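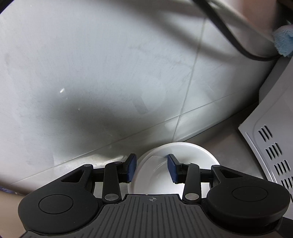

We've done two race meetings on the Sirkine money so far, and the bike finished both of them! The first half of the season was always going to be about getting round and learning, but I'll admit I wanted more than 22nd at Flasesham, and on used tires I think it was there to be had. Most of our time since then has gone into the rear suspension linkage. The old one had hidden fasteners everywhere and took half an evening to strip. For the new one I've drawn a round silver pivot pin at the base of each arm, right out in the open like the pair up top, so I can get a wrench on it in the paddock without lying on my back in the gravel. Anca Toma is machining the arms now and they should be on the bike in May, before the Baloch round.

Money next. The entry fees are paid through Baloch, and so is the van. Tires are where we're over (I know, I know, you warned me). I budgeted two rears per meeting and we used three at Flasesham, one of them ruined by me in first practice when I went in way too hard on a cold morning. I've moved the leftover paint money across to cover it, so the bike stays primer gray for now.
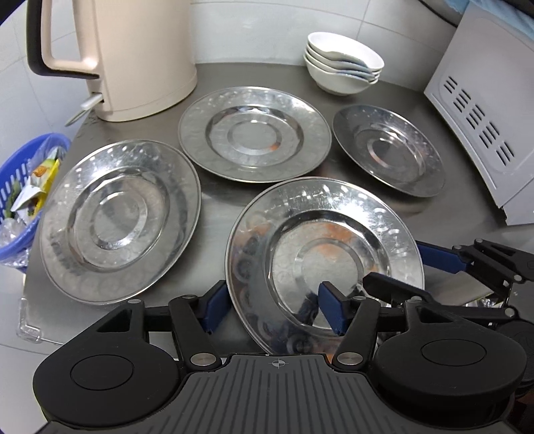 Nest Ruddock reckons the tires are only half the story and I'm still braking too early and then rushing the corner to make up for it, "so you cook the rear and go slower as well." I've looked at the Anidik lap data, and yes, fine. My best lap and my tenth lap are miles apart, and nearly all of it goes in the two slow rights at the end. We've booked a test day to work on exactly that, with old rubber and no stopwatch until the afternoon.
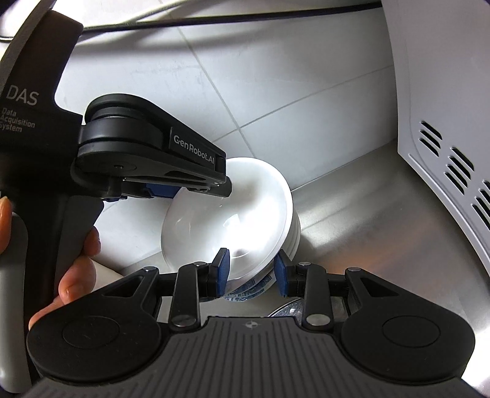
Rider Report, No. 2

Still open from last time: the spare engine. I've found one with low hours, but the seller wants cash up front and I haven't seen it run, so I'm holding off until I can get over there. If you'd like the second payment moved forward to cover it, let me know before the test. The receipts for everything else are in the folder, including the chain I forgot to list.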